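Visit report: Prumimeck refurbishment works, Undari
May 20, 2019

Purpose of visit

Munwood is looking at moving its desktop refurbishment from three small contractors to one site. Prumimeck was second on the list. The visit covered goods-in, data erasure, strip and rebuild, test, and packing. Our host for the morning was Reynaldo Manalo, who runs the rebuild floor. Arrival 09.15, departure a little after 13.00.

Access and site

The works is a single-storey unit on the Catacutan estate, ten minutes on foot from the station. There is one loading door and it is shared with the tenant next door, so deliveries are booked in slots. Visitors sign in at the side entrance and are issued heel straps and a coat. Straps are checked on a tester at the inner door and again on return from the canteen. My left strap failed the second check and was replaced.

Goods-in

Machines arrive on pallets, shrink-wrapped, 46 to a pallet for small desktops and fewer for towers. Each is given a barcode label on the rear panel and a visual grade from A to D. Grade D goes straight to parts recovery. Grading is done by eye against a set of printed photographs fixed above the bench. Two graders were working during the visit and I saw one disagreement, over a scratched front bezel, which was settled by taking the lower grade.

Drives are removed at this stage and held in a locked cage. Erasure is done in racks with a capacity of 90 drives. A full cycle was quoted as up to 198 minutes, depending on drive size. Failed drives are shredded off site every second Friday. I asked for a sample erasure certificate and was given one. It shows the drive serial number but leaves out the asset number of the machine it came from, and our auditors will want both.

Strip and rebuild

Side panels come off and are stored upright in slotted trolleys, labelled to match the chassis. The chassis is then laid on its side, open face up. Dust is removed with an extraction nozzle and a soft brush. Compressed air was given up in January after complaints about noise.

The order of work on the board is fixed: memory, processor, graphics card, then power supply if it is to be changed. Memory is tested separately and returned to stock by size and speed, so a machine rarely leaves with the modules it came in with. Coolers are taken off on every unit, old thermal paste is cleaned away with alcohol wipes, and the processor is lifted and inspected before the socket is checked under a lamp for bent contacts. Reynaldo said bent contacts were the most common reason for scrapping an otherwise sound board.

The tower on the slatted aluminium table had its side panel off and no cooler fitted, which left the CPU socket, retention frame and lever in plain view below the memory slots. Its graphics card, black with a blue accent on the shroud, was still seated across the lower half of the green board. The blue clips for the expansion slots run in a column along the rear panel wall, and the silver power supply keeps its regulatory label, which Prumimeck requires for resale.

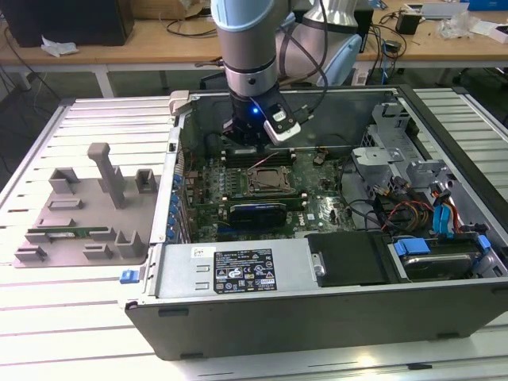
Test and packing

Rebuilt machines go to a soak test on open racking. The standard run is 90 minutes under load, with temperatures logged at one-minute intervals. Fan noise is judged by ear. I would prefer a meter, and said so.

Passed units are wiped down, fitted with a blank drive and packed in plain double-walled cartons with moulded pulp ends. Power leads are bagged separately. Keyboards and mice are only supplied on request and are bought in new. The packing bench was tidy but short of space, and finished cartons were standing in the marked walkway. This was pointed out and they were moved while we were there.

Points outstanding

Erasure certificate to carry the asset number as well as the drive serial number.

Written grading criteria, to replace or support the photographs.

Confirmation of who is responsible for the shared loading door outside normal hours.

Price for towers to be quoted separately from small desktops. The present list gives one figure for both.

Recommendation

Suitable for a trial batch of two pallets, subject to the first point above. The third supplier should still be visited before any contract is drafted.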